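How to put a timeout and a retry on a service call (the short version)
Skedden Notes, May 16, 2024

Print this page | E-mail this page

Quick one, been meaning to write this up. You have service A calling service B over HTTP. B gets slow. A waits. Everybody waits. Fix is small.

What you need: a Brandik gateway already running, one service registered behind it (mine is called Drerholm, it looks up shipping rates), and access to the route file.

Step 1. Open the route file. Find the block for your service. No timeout line? Then you are on the default, and the default is to wait forever.

Step 2. Add the timeout. Milliseconds, not seconds.

timeout = 300

Start there. My lookups come back well under 200 on a normal day so 300 leaves room. Yours will differ, check the logs first.

Step 3. Add the retry.

retry = 1
retry_on = timeout, connect_error

One retry. Don't get greedy, three retries on a struggling service is how you finish it off. And only for reads! If the call creates something (an order, a payment) leave retry out untill you have a request key on it.

Step 4. Check what your status codes mean. A 202 says "accepted, still working on it". Do not retry on that, poll the status address insted. A 200 is done.

Step 5. Reload the gateway. Full restart not needed.

Step 6. Test it. Put a sleep in the service, longer than the timeout, call it once. Two attempts in the log, then an error back to the caller. Only one attempt? Retry line is probably in the wrong block.
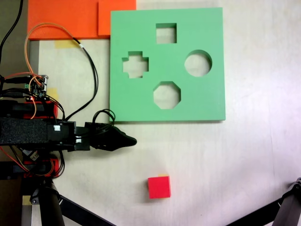 Does the timeout cover both attempts together?
It applies to each attempt separately, so with one retry the caller can wait up to twice the number you set.

Last bit. Take the sleep out again. Cap open connections too if you have time, I use 128.

Comments

olivares_ops: Step 4 saved me. We were retrying every 202 and filling the queue with duplicates.

kt: does reload drop calls already in progress?

Skedden Notes: @kt no, they finish on the old settings.

mapleroute: Had retry in the global block. Moved it, works now, thanks.

Print this page | E-mail this page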